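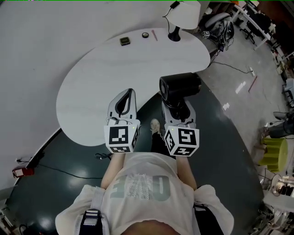

Kornell raises Series B for low-power vision chips

tallowfield
Saw the announcement this morning. Kornell has closed its round, led by Rojanasak, and plans to hire 200 people, mostly compiler and firmware. Decha Yimyam stays on as CEO. Anyone here working with their parts?

pinrow_7
We have the older dev kit. The chip is fine. The toolchain took me most of July to get building on our machines.
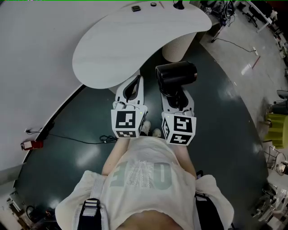
Grippers in both hands, black cylinder held in the right one.

mossgate
200 hires is a lot for a company with one shipping product. Lerkau did the same thing after their round and let half of them go.

tallowfield
Lerkau had no customers. Kornell has Drolledari signed for the wearables line.

mossgate
Signed for what volume though? The release says "significant". I've worked on programs where significant was 2,000 units. 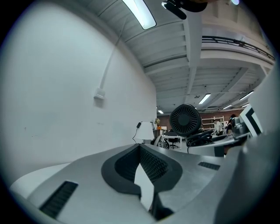 And before anyone quotes the power numbers, those are at the lowest clock setting. We measured 875 milliwatts on our own workload, well over the brochure figure.

pinrow_7
Which firmware? We got 977 on the old one and it dropped a fair bit after the update. Yupin Ruangrit put a note about it in the release log.

mossgate
Old one. I'll rerun it, but I don't expect it to change my mind about the hiring.

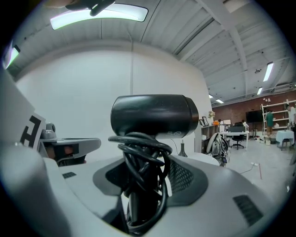 Filed under: Semiconductors / Funding

tallowfield
Post the numbers when you have them. I'd also like to know if the licence fee still applies per seat.

pinrow_7
It does. Ask your rep for the labour on porting as well, ours was quoted separately.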